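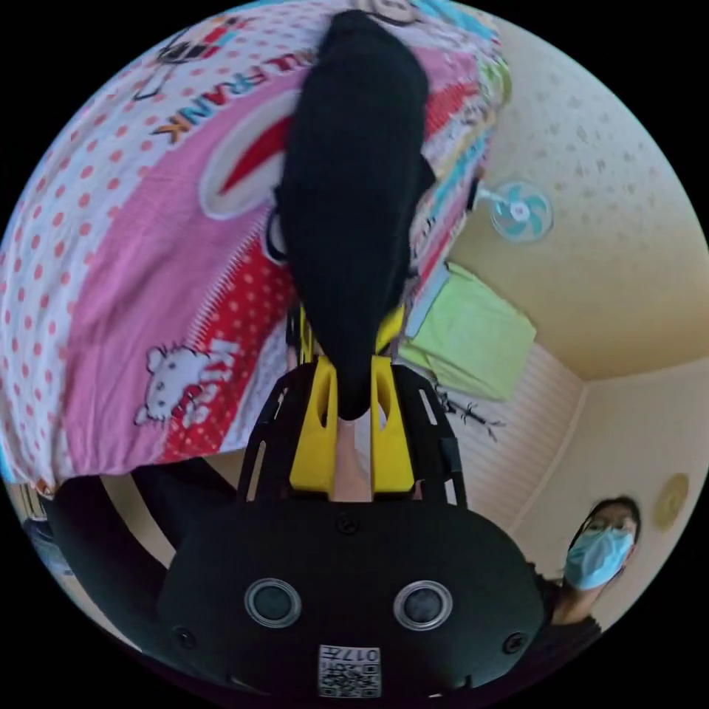 Mirror therapy for phantom pain — who stuck with it?

tlashari
26 March 2021
Left leg, below the knee, service-related. The phantom foot cramps like somebody is curling my toes under and standing on them. My therapist, Piroska Vörös, started me on mirror therapy in February and I am so excited about it that my wife has banned the topic at dinner! You sit with the mirror between your legs, move the good foot, watch the reflection, and try to move the missing one along with it. By the second week the cramping at night had gone from every night to maybe two. Anybody else?

oldcorpsman_684
Glad for you, really. I gave it 7 weeks and got a stiff neck. My phantom foot didn't care what the mirror showed it. What helped me was a better fitting liner and getting my meds looked at.
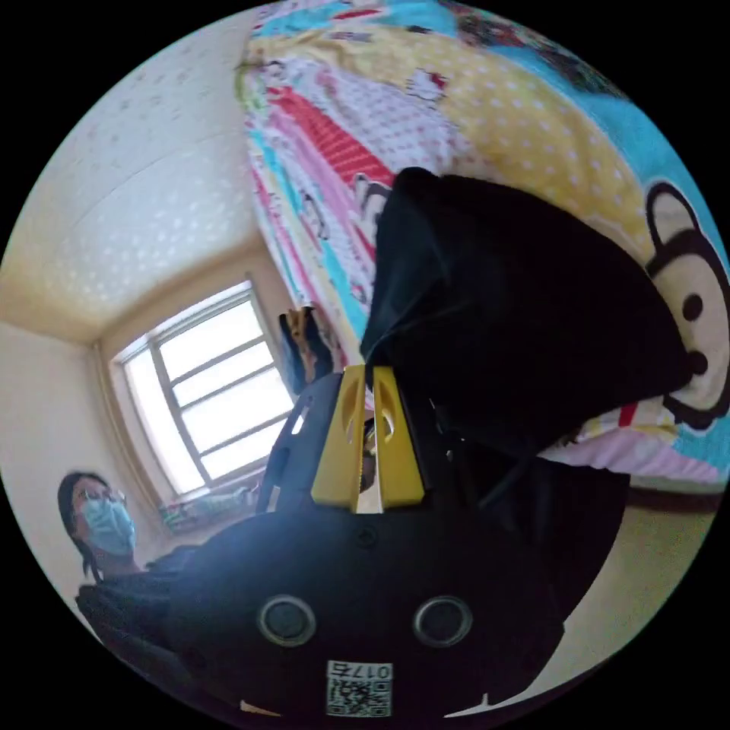 I'd hate for a new amputee to read this thread and think they failed because a mirror didn't fix it.

tlashari
Fair point. How long were your sessions?

oldcorpsman_684
Half an hour, sometimes more. I figured more was better.

vbakos
OT here (upper limb mostly, but I've done plenty of legs). Half an hour is a lot! I start people at some 7 minutes, slow movements, and we stop if the pain climbs or they feel sick or dizzy. Some people do get nothing from it, corpsman is right about that. The studies are mixed too. But I love it when it clicks — I had a man laugh out loud the first time his fist "opened."

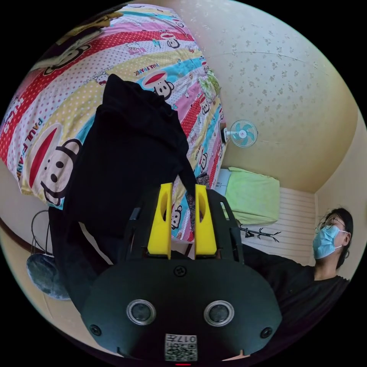 Also, take off your watch or sock on the good side and cover tattoos if you can. The reflection should look as much like the missing side as possible.

Gergely H.
Cheap closet mirror, laid on its long side, works fine. I taped the edges and propped it with the Narkmont catalogs that keep coming in the mail. Three years in and I still use it when the weather turns.

oldcorpsman_684
Three years of it would drive me up a wall.

Gergely H.
Ha, I put the ball game on the radio. Goes quick.
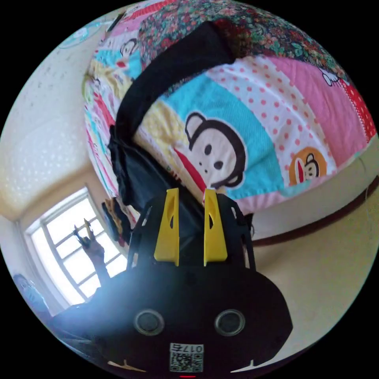 My hands are busy doing nothing, so I can keep a coffee going too.

tlashari
Didn't know about the sock! Trying that tonight. Corpsman, would you give short sessions a shot?

oldcorpsman_684
Maybe. I'll ask at my next appointment. Not buying a mirror first.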